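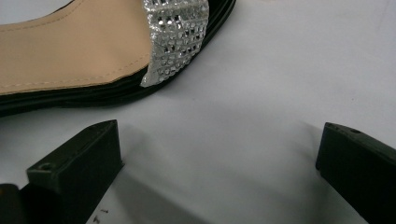

Mirela Guerra wrote in to say that she has ruined two pairs of embellished sandals with a damp cloth, and asked whether the stones can be cleaned at all once dust has settled between them. They can, provided the strap stays nearly dry and the three parts of the shoe – strap, insole, outsole – are treated separately. The same cleaner should not be carried from one to the next.

Order of work

Outsole first, insole second, strap last. Dirt loosened from the sole will otherwise end up on the cleaned strap. Work on a flat, light-colored surface under a side lamp. Fallen stones show up on white and disappear on a patterned towel.

Before any cleaning, run a dry fingertip lightly along the strap in both directions. A stone that clicks or shifts is already loose. Mark its position with a small piece of low-tack tape on the lining side of the strap and leave that area alone until it has been reglued.

Outsole

Black rubber or synthetic soles take ordinary dish soap, a few drops in a cup of lukewarm water. Use a nail brush on the tread and an old toothbrush on the side wall, moving along any grooves and not across them. Shake the brush out before each pass so that no water runs up into the joint between sole and footbed. That joint is usually a contact adhesive, and repeated soaking weakens it.

Scuffs on a glossy side wall: white eraser, light pressure. Melamine sponges also remove scuffs, but they are abrasive and leave a dull patch. Test at the heel.

Insole

Identify the material before choosing a product. Put one small drop of water at the heel end. If it soaks in and darkens the surface within a minute, treat the insole as unfinished leather or suede. If it beads, the surface is coated or synthetic.

Coated or synthetic: wipe with a cloth wrung out in the dish soap solution, then with a cloth wrung out in plain water. Dry at once.

Unfinished: dry brush, then a leather cleaner applied to the cloth and never to the insole directly. Cover the whole footbed in one go. Spot cleaning on pale tan leather leaves a ring.

Stitched edges hold gray dirt along the seam. A soft toothbrush held flat and drawn along the thread will lift most of it. Do not dig at the holes with a pin – the thread frays and the perforations widen. Foot marks under the toes rarely come out fully once they are a season old. Cornstarch left on overnight takes up some of the oil. Tap it out the next morning and brush.

Embellished strap

Stones and mirrored squares are commonly held by hot-fix glue or set on a mesh backing. Both dislike water, and foil-backed stones turn cloudy when moisture gets behind them. Glitter bases shed if rubbed.

1. Stuff the strap with a rolled sock so that it does not flex.
2. Brush with a dry, soft makeup brush, following the rows.
3. For film or sunscreen residue, dampen a cotton swab, press it on a paper towel, and touch only the faces of the stones. Change the swab often.
4. Follow immediately with a dry swab.
5. Air dry for 8 hours away from radiators and direct sun.

Do not use window cleaner, acetone, vinegar or a hair dryer. Heat softens the glue, and acetone dissolves many plastic stones outright.

Reglueing

Use a flexible jewelry adhesive. Instant glue sets brittle, cracks when the strap bends, and can leave a white haze on nearby facets. Scrape the old glue from the seat with a wooden toothpick, apply a dot smaller than the stone, set the stone with tweezers and leave it for a full day. Replacement stones should be measured across the flat, in millimeters, before ordering. Keep the fallen ones in a labeled envelope.

Storage

Store sandals sole to sole with acid-free tissue between the straps, or side by side in a box with a divider. Stones will scratch a pale insole if one shoe lies face down on the other. A cloth bag works for travel, one bag per shoe. Put a silica gel packet in the box in October or whenever the pair is put away, and check the strap again before wearing.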